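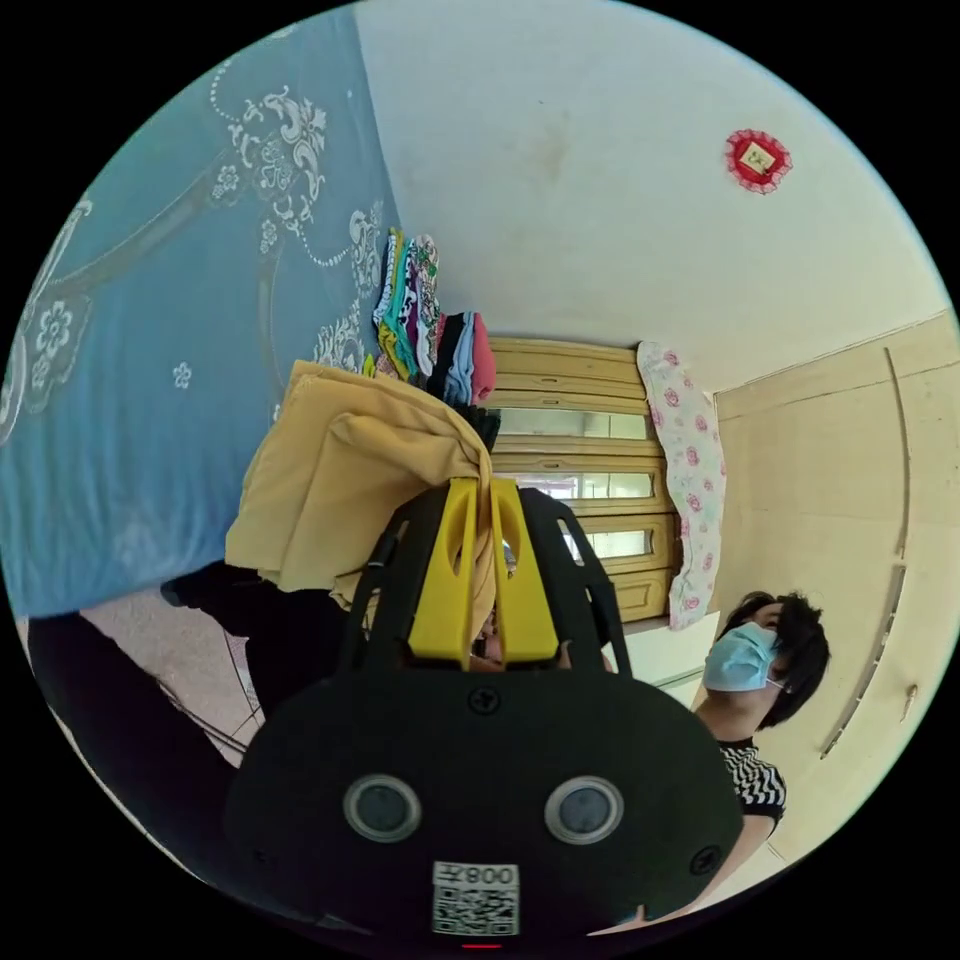
The Yellow One

My mother wanted to know who was going to put the clothes away afterward.

"You do that part yourself," I told her.

"Then what does the machine do?"

"Right now it doesn't do anything. Right now I do it, with this in my hand."

She looked at the gripper, with its two yellow fingers, and at the cable running off the bed, and at me in my mask. Then she went to see about the rice. She had let us have her bedroom for the week on two conditions. We had to leave the blue bedspread as we found it, and no one was to touch the red lace around the light switch, which she had put there herself and which came off if you breathed on it.

The pay was better than the laundry. I should say that before I start complaining. I had worked at Teixeira, the hotel laundry down in Wamia, until the hotels closed, and when they opened again they needed fewer of us. Lokau was looking for people who could fold. I could fold. I could fold a fitted sheet standing up with a cold and my mind on something else. They took me on the strength of one pillowcase.

What they didn't say was that I would be folding with two fingers that weren't mine.

You hold the thing from behind, like the handle of an iron, and you squeeze, and the fingers close. That's all they do. They open and they close. My own hands have been picking up shirts for more than twenty years, and in all that time I had never once thought about how a thumb slides along a hem until it finds the corner. These fingers don't slide along anything. They pinch where you put them. If you put them wrong you have a twist of cloth and you start over.

The first morning I started over a great deal.

"It's fine," said the supervisor. He was a young man who sat on a kitchen chair with a laptop on his knees. "Mistakes are useful too."

"Useful to who?"

"To the model."

I asked if the model paid for mistakes at the same rate. It did, he said, up to a point. He didn't say where the point was.

The piece I disliked most was the mustard-yellow one. It was soft and it hung off the fingers like something asleep. A stiff cloth will help you a little. It stays where you bend it. The yellow one you could lift by the corner, carry over as nicely as you like and set down, and by the time you had opened the fingers the whole layer had slumped off toward the wardrobe. I began leaving it for last. Then the supervisor noticed I was leaving it for last and asked me to do it first, and after that he asked me to do it between every other piece.

"The soft ones are where we need the numbers," he said.

"How many do you need?"

"For this category? Three thousand would be good."

He said it like a man ordering lunch. It was written that way on his sheet too, 3000, with a line under it. We had 638.

I have been told all my life what machines were going to do. When I was a girl there was going to be a machine that ironed. At Teixeira they brought in a folding line for the flat sheets, and I'll be fair to it, it folded flat sheets. It folded them beautifully as long as one woman stood at the front feeding both corners in straight and another stood at the back pulling out the ones that had gone in crooked. Before the line came, the two of them had folded the sheets with each other, and talked. Afterward they stood at opposite ends and had to shout. The manager walked visitors past it and called it automatic.

So when the supervisor told me that Flosix would be able to put away a family's laundry, I asked him which family.

"Any family."

"With a bed like this one?"

"Any bed."

"And who carries the basket in?"

He thought it might be able to carry the basket in. There was a different team on baskets.

I liked him, for all that. He ate what my mother gave him and took his shoes off at the door without being asked. When she came in to see how the piles were getting on, he stood up. She would take a look along the far edge of the bedspread, where the finished clothes went against the wall, and she would straighten whatever was on top. He had to ask her not to.

"It's crooked," she said.

"It's allowed to be crooked."

"Not in here."

On the fourth day he brought a video. He wanted me to see what my work was for. He turned the laptop around on his knees and my mother came and stood behind me with a spoon in her hand.

There was a table, a plain white one, in a room with nothing else in it. There was a T-shirt lying on the table, already flat. Two arms came down, took hold of the sleeves, and waited. They waited so long that my mother asked if it was broken. Then they folded the sleeves in, let go, moved away, came back, took the bottom hem and brought it up to the neck. One side went up higher than the other. The arms stopped and hung there on either side of it.

"That's real time," said the supervisor. "It's not sped up. Usually people speed them up."

"Who laid it flat?" I said.

"Sorry?"

"The shirt. It was flat when it started. Who laid it out?"

He looked at the laptop. "One of us, I suppose. Before the recording."

"That's the work," I said. "Anyone can fold a shirt once it's lying there flat. A child can. You find the shirt in the heap, and it's inside out, and one sleeve is up inside itself, and there's a sock in it. Show me it doing the sock."

"We don't have the sock yet."

"How long until you have the sock?"

He said two years. He said it pretty fast, and then he said that some people at the company thought sooner. I asked him what they had thought two years ago, and he laughed, and turned the laptop back around.

My mother had stayed where she was. She asked him to play it again, and he did, and this time she bent down close, with the spoon behind her back so it wouldn't drip on anything.

"It's very careful," she said.

"It is," he said.

"It's like your father," she said to me, "the year he tried to help."

We did the yellow one forty more times that afternoon, or it felt like forty. My wrist hurt in a place the laundry had never reached. I had got better, though, and I didn't care for how pleased I was. I had found that if you came at the edge from below, and turned a little as you closed, and held the weight of it for a moment before you started across, the cloth would settle and follow you. I hadn't decided to do that. My hand had worked it out and then let me know. And I thought, well, that's what they've come for. It isn't the folding, they can see folding anywhere. They want that little wait.

I tried doing it without the wait. I want to be truthful about this. For maybe a dozen folds I went straight across, quick and stupid, and let the thing slump, and started over, and slumped it again. The supervisor typed something. He didn't say a word about it. Mistakes were useful too.

Then my mother came in and looked at what I was making, and looked at me, and I went back to doing it right. I couldn't have her thinking that was how I folded.

On the last day the count was 961. He packed the gripper into a hard case with foam cut to its shape, wound up the cables, and wiped down the chair. There would be another house in March, he said, a bigger one, with stairs, and would I want the work? I asked what we'd be doing there. Towels, he said, probably. Maybe bedding. I said I would do bedding only if there were two of me, and he wrote that down, and I don't believe he was joking when he did.

He thanked my mother and she gave him the rice in a container he would have to bring back.

When he had gone she took everything off the far edge of the bed, both piles, and set it down in the middle of the blue. She shook out the first piece, a navy one, and held it by the shoulders.

"They were fine, Mama," I said.

"They were fine for him."

She folded it against her chest, chin down on the collar, hands going in and under and out, and it was on the bed and she had the next one before I'd sat down. I watched for the wait. She has it too, only shorter, and it comes in a different place from mine, right before the last turn. I asked her what she did there, in that bit just then. She asked me what bit. I said do it again, slower, and she did it again at exactly the same speed, and handed me the yellow one.

Posted 24 May 2021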